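Storage Rack Project, Final Report
Intro to Product Design, Section 5
Team Stollard

1. What we set out to do

Our group picked the bathroom-and-laundry storage problem. Everybody in the dorm has a shelf unit that leans. We wanted to find out why they lean and whether a cheap pipe-and-panel rack could be made stiffer without adding metal. Budget was 47 dollars for parts, we went over a little on connectors.

2. Background

Looked at two products. The Fulell is all pipe, push fit, no panels. The Grandimel has molded panels that sit inside the pipe frame. Fulell was easier to build, Grandimel held its shape better when pushed from the side. Neither came with good instructions. We also read the Vass handout on joints from class, which says the connector depth matters more than pipe thickness. We wanted to check that ourselves.

3. Build

Started with the base tier on the table. Panels first, then the rim, then uprights. Doing uprights first was a mistake on the first try, everything twisted and we had to pull it apart. Second try went faster. We pushed each pipe in until it stopped, marked the depth with pencil, and wrote it down. Some marks rubbed off so the table in the apendix has gaps.

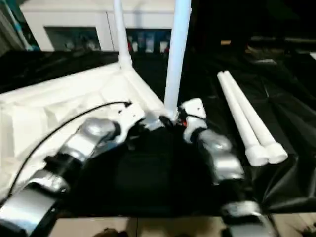
Corner joints took most of our time. Each one has to take the horizontal edges and an upright at once, and if one piece goes in crooked the others follow. A tall pipe makes it worse, it sticks up way past the tier and any small tilt at the bottom is a big tilt at the top. So the joint at its foot gets steadied from both sides, low down near the base, like at the front corner in the photo. The back upright is a bit different as its base widens into the connector. We should of measured those two kinds separately and did not.

4. Testing

Side push test: hook a luggage scale to the top of an upright, pull, read how far it moves. Load test: bags of rice on the panel, 420 grams each, added one at a time. Stopped at 5 bags, panel was bowing. Longest upright we cut was 951 mm and it wobbled the most, no surprise.

Full depth joints moved less than half depth joints every time. Agrees with the handout. Taping the joint helped some but looked bad.

5. Problems

- ran out of pipe, reused pieces from first build
- scale reading jumps around, two people read it differently
- no test with the rack against a wall, which is how people use it

6. Next steps

Try a deeper connector, maybe printed. Test a brace across the back. Redo the depth measurments with a marker instead of pencil. Parts are in the bin under the Stollard label if next term's group wants them, connectors are bagged separately.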